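Section 5: Setting Up the Table Surface

Before you start
Read this section through once before you unpack the legs. The Lallum folding table is heavier at one end while the legs are still folded, and it is easier to handle if the hinge side stays against the floor. You will need a flat area at least 2 feet larger than the table on every side. Carpet is fine if the pile is short. On thick carpet, use the wide foot pads from the parts bag in place of the standard ones.

Check the parts bag against the list on the inside of the lid. If a foot pad or a locking pin is missing, do not use the table until you have the replacement. Pins from the older Grirkier model look the same but are slightly shorter and will not seat.

5.1 Opening the legs
1. Lay the table on its face on a blanket or a clean mat.
2. Release the strap and put it aside.
3. Pull the first pair of legs up until the brace clicks.
4. Push a locking pin through each brace. The red end should be flush with the metal.
5. Repeat with the second pair.
6. With one person at each end, turn the table onto its side and then onto its feet.

CAUTION: Keep fingers away from the brace while it is closing. The gap shuts quickly over the last inch.

5.2 Leveling
1. Place a level along the long side of the top, near the middle.
2. Turn the foot under the low end counterclockwise to raise it. One full turn is a small change, so check often.
3. Move the level to the short side and do the same.
4. Press down on each corner in turn. If one corner rocks, lower the opposite foot by half a turn.
5. Tighten the lock nuts by hand, then a quarter turn with the wrench.
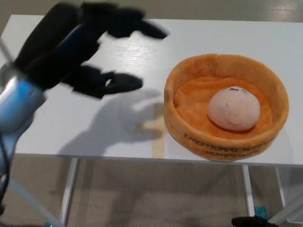

If the floor slopes too much for the feet to make up the difference, put a Hutchins shim under the pad. Do not stack shims. Do not use folded paper or cardboard, which packs down under load and will have to be replaced within days.

NOTE: Check the level again after the first week. New pads settle a little.

5.3 Load limits
The top is rated for 260 pounds spread evenly. This figure does not apply to weight on one spot or along an edge. Never sit or stand on the table, and do not use it to support a ladder.

Clamps may be used on the long sides only. Put a scrap of wood between the clamp and the top. Over-tightened clamps leave a dent that cannot be polished out.

5.4 First cleaning
A thin film from the packing sheet stays on new tops and should come off before regular use.
1. Mix a few drops of dish soap into a bowl of warm water.
2. Wipe the top with a soft cloth, working from the back edge to the front.
3. Wipe again with plain water.
4. Dry right away, including the seam under the front edge.

Do not use scouring powder, steel wool, or anything with acetone in it. For ink, try rubbing alcohol on a cotton ball and rinse afterward. Mernulow surface cleaner is safe on all of our tops, but it can leave streaks if it is allowed to dry on its own.

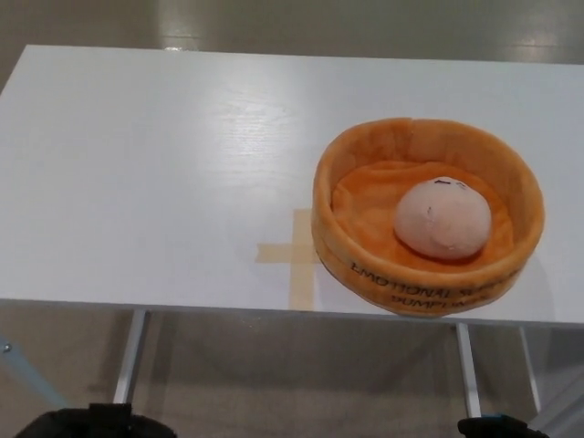 Table top with a soft orange basket on the right half.

5.5 Folding and storage
Remove everything from the top and wipe it down before folding. Pull the pins, turn the table onto its face, and fold the legs in the reverse order from 5.1. Put the pins back in the bag and tie the bag to the brace. Store the table upright, in a dry room, away from heaters. The braces are tested to 2,000 openings. After that, have them looked at by a dealer.

Section 5 revised February 6, 2024. Send corrections to Efe Okafor, Product Manuals.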